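The Weighing of the Marrow

The village of Clasilley has held a marrow show every July for as long as the hall has had a roof, and in most of those years the prize has gone to whoever lived nearest the river. The mud is better there. People up the hill say it is the mud and people down by the river say it is skill, and so everyone has something to talk about in the winter.

I moved in halfway up, which pleased neither side.

My marrow was a Plamel Giant, grown from a packet my aunt had left in a drawer with some string. The packet promised fruit of up to 200 pounds, and showed a child sitting on one and looking worried. By June mine was the size of a loaf. By the first week of July it was the size of a dog, and I had begun to say good morning to it. I gave it beer, which I had read about, and then shade, which I had also read about, and in the end my own good umbrella. It rained for nine days and I got wet, and the marrow did not.

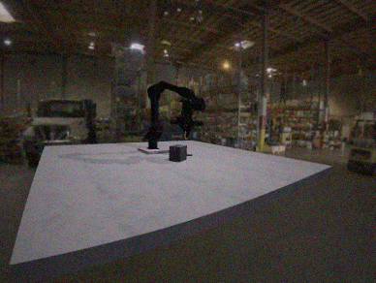
Reading time: 2 minutes

On the morning of the show I put it in the pram. I had no baby, only the pram, which had come with the house along with a stuffed pike and a bill for the drains. We went down the hill at a fair speed. A woman outside the bakery bent to look under the blanket, straightened up, and told me he had my chin.

The hall smelt of onions. The scales were a Zedik, bought second-hand from a coal yard, and they had two moods. In the first they weighed everything at nothing. In the second they were thought to be quite generous. The judge, who had come over from Vasić on the early bus and plainly wished to be on the late one, kicked them once and they went into the second mood.

The riverside marrow went up first. It was long and dark and had been polished with something. The needle swung over, shook, and settled, and there was some clapping from the people who lived where the mud was.

Then mine. I lifted it out of the blanket and set it down as gently as I could, and the needle went round to exactly the same place. The judge tapped the glass. He took my marrow off and the needle stayed where it was. He put his hat on and it stayed there too.

So the hat was entered, in a manner of speaking. There was a rule, it seemed, that anything which went on the scales had to be placed, and a good deal of shouting about who had written it. The judge looked at the clock over the tea urn. He gave first prize to the river, second to me, and third to the hat, and shook hands with all the owners, including himself.

I walked home the long way with the pram. The woman at the bakery asked how he had got on and I said second, and she said that was very good for his age.

We had him on the Sunday with mince. He tasted mostly of water, with a little beer towards the end, and there was enough left over to take some down to the river people, who said it wanted salt.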